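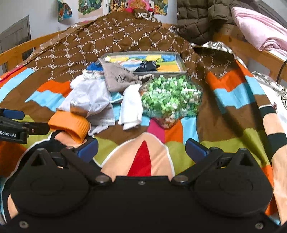 Jondano: what we bought, what we didn't, and what I'd ask for next time
Parvathi Varma, Fodside, 27 Jan 2019

My part of Jondano was the money. Everyone else in the group got to argue about grip angles and I got the spreadsheet, which I moaned about for a fortnight and then got a bit obsessed with. So this is the equipment report. The software write-up is separate and a lot more technical.

The project is about tidying up small household stuff with two grippers, mostly clothes. We'd been told at the start that we could bid for up to £3,651 and that anything over that would go back to the department for a second look (meaning weeks). Our first wish list went miles past it. It had a proper two-arm bench setup on it, plus a frame to bolt it to, plus a spare of nearly everything. I'm slightly embarrassed by that list now, but it was useful to write it all down and then see what we could bear to cross out.

What got crossed out first was the arms. You can learn a huge amount about picking up a sock by holding the gripper in your own hand! We decided to spend on hand-held grippers this year and leave the arms for whoever takes the project on. That one decision took us down to £1,862 for the whole order, and I did a small dance in the corridor.

Getting quotes

I asked two suppliers, Kinancombe and Gunn. Kinancombe were quicker to reply and a little dearer. Gunn were cheaper on paper, but their price left out delivery and the finger pads were listed as an extra, on page two, in tiny type. Once I'd added those in there was hardly anything between them. We went with Kinancombe in the end, mainly on delivery time: 5 working days against "please enquire".

If you're doing this next year, make yourself a column called "what else do I need before this thing works". Mine started out empty and filled up horribly fast. Cables. Straps for your forearm — you do want these, your wrist gets tired. Spare pads. Storage for the recordings, which I'd put down as one drive and then had to change to two. Screws! I had no idea a gripper could have so many screws in it, or that we'd need a driver small enough to reach them.

Where we worked

We planned for a lab bench and then looked hard at what we wanted to pick up. Clothes live on beds and chairs and over the backs of things, and a bare bench seemed a poor stand-in, so we worked on a bed with ordinary stuff on it. It also cost nothing, so the line in the budget for "test surface and props" went down to zero and I moved that money over to spare pads. 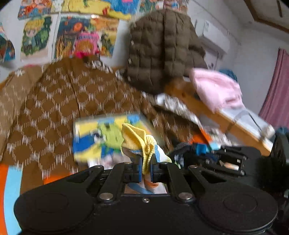 Thin ribbed fabric was what convinced me about the pads, by the way. Cuffs and necklines twist and fold over as you pinch them, and you want a decent grip face for that. On my first list I'd put pads down as a "nice to have", under the stickers. They're now in the must-buy section, and I'd buy them before I bought a second cable.

I'd also budget for blur. Sounds daft, but if you move your hand at a normal speed the background smears in the pictures, and we had to decide whether to pay for a better camera or just go slower. We went slower. It's free, though it does eat up your afternoon, and I never put a price on our time, so the spreadsheet makes it look like a better bargain than it was.

Things I got wrong

I ordered in December. Please don't do that. Half the world is on leave and the finance office closes earlier than you think it does.

I also forgot VAT on the first draft (I know, I know) and had to redo every row with a red face.

And I priced one gripper to begin with, on the idea that we could share. You can't really share if you're trying to work with both hands, as hanging on to one end of a garment is half the job. The second one should have been in there from day one.

For next year

What's left of the allowance doesn't roll over, sadly. I've left a costed list in the shared folder with both sets of quotes. My suggestion is to put the arms bid in early, as a request of its own, and allow 6 weeks for approval. Keep the hand-held pair whatever happens. The pads are the bit I'd reorder first, along with a small box for the screws — ours are living in a mug at the moment and I'd like my mug back.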